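Come taste soup with us this January

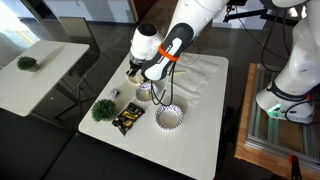 Two paper cups on the white table at Findley

Hi, I'm Kieran, and I run the little test kitchen at Praridness. We're working on a batch of new soups for the Skondlow cafes and I need people with opinions! You don't have to know anything about food (I'd almost prefer it if you didn't), you just have to like soup and be willing to tell me when one's bad.

I'm looking for 21 tasters. Each session runs an hour and starts at 11 in the morning, and you'd come to three of them. There's lentil, a smoky corn one I'm very proud of, and a beet one that Ryan Tindall and I have been arguing over for weeks – please come settle it.

You'll get lunch to take home and a gift card at your last session. You must be 18 or over, and please tell me up front if you have any allergies, as we use milk, celery and wheat in the same kitchen.

We're on the second floor of the Findley building, and parking is free behind Sugden Hall. To sign up, leave your name at the Praridness front desk or call and ask for Kieran Kershaw.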